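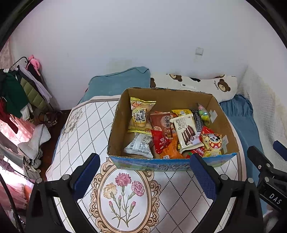 What I Learned in My First Season in the Rowing Club

I was thirty-eight when I joined the Ullstead masters rowing squad, and I had never sat in a racing boat in my life. I'd been in canoes at summer camp, and once in a rented pedal boat shaped like a swan, and I'm afraid I told the coach about both of those as if they were qualifications. She was very kind about it. Luana Brito has been teaching grown-ups to row for a long time and I suppose she has heard about plenty of swans.

I wanted to write some of this down before I forget what it felt like to be completely new, because people at work keep asking me whether it's hard and I keep giving them a different answer. It is hard. It's also the most fun I've had outdoors since I was a kid, and I'll try to do justice to both.

The first weeks

Our learn-to-row group started on the machines, up on the second floor of the boathouse, with all the windows open and the smell of river mud coming in. I thought this would be the boring part that you had to get through before the boats. Well, I was so wrong! Luana broke the stroke into pieces - legs, then back, then arms, and the same thing in reverse on the way forward - and made us do each piece until I was seeing it in my sleep. My husband says I was sitting on the edge of the bed one night with my arms out in front of me, telling him "hands away." I don't remember it, but it does sound like me.

When we finally carried a boat down to the dock I was more nervous about the carrying than the rowing. An eight is a very long thing to walk around a corner with. You have to listen to the coxswain and do just what she says, when she says it, and I come from a family where everybody talks at once, so that took some getting used to. Our cox was Aicha Kamel, who is smaller than my fourteen-year-old and has a voice that could stop a truck. I adored her from the first morning and was a little afraid of her until the middle of summer.

Once we were on the water we rowed by fours, with the other four holding their blades flat to keep us steady. I was in seat 3. I'd like to say I took to it, but I caught my first crab within a few minutes (that's when your oar gets stuck under the water and the handle comes back at you) and ended up practically lying in the lap of the woman behind me. She patted my shoulder and said "welcome to the club," and off we went again.

Getting up early

People ask about the mornings more than anything else. We're on the water at 5:30, and I live far enough out that I have to leave the house a little before five. I've tried all sorts of things. What works for me is laying everything out in the bathroom the night before, right down to the hair tie, and drinking half a cup of coffee in the car and saving the other half for after. If I drink the whole thing beforehand I spend the second half of practice thinking about nothing but the boathouse restroom.

I do still have mornings where I lie there and argue with myself. But there are eight seats in that boat, and if I stay in bed then seven other women have to stand around on a cold dock working out what to do instead. I've only missed when one of the kids was sick, or when I was, and the time the car battery died.

The sun comes up behind the railroad bridge at that end of the river, and in September there's mist on the water so thick that Aicha had us stop and wait for it to lift. We just sat there, floating, eight of us and her, with a heron somewhere off to the left making that awful creaky noise they make. I think about that a lot when I'm stuck in a meeting.

The race

In October we entered our first regatta, the Vastance Head, in the novice masters event. I'd never raced anything. The drive was long and I talked the whole way, and I apologize again to everyone who was in that van.

A head race is run against the clock, one boat starting after another, so you spend a long while beforehand paddling up to the start in a line with everybody else, getting cold and looking at other people's nicer uniforms. Then suddenly it's your turn and the cox says "build," and you find out what you've got. I went off much too hard. By the first bend my legs were on fire and I'd stopped hearing anything but Aicha and my own breathing. We got passed by a crew in green, and then a bit later she told us we were walking up on somebody ahead, and I swear the whole boat lifted. We got them with 200 meters to go. I cried a little on the paddle back, and I wasn't the only one.

We finished well down the list, if you want to know. I've got the bow number pinned up over my desk anyway.

What's next

The club moves indoors for the winter, back upstairs with the machines. Luana has us working on 700-meter pieces, with a rest in between that is never as long as I want it to be. I've gotten a bit faster. I've also got calluses on my hands that I show to people who haven't asked to see them.

If you've been thinking about trying it, most clubs run a beginner session in the spring, and you don't need any gear past a pair of leggings that won't catch in the seat and some socks you don't mind ruining. Wear layers, bring a water bottle, and put your name on it, as they all look the same at the end of the dock. I'm helping out with the new group at Ullstead when it starts up, mostly with carrying oars, so come and say hello if you're nearby. I'll be the one talking.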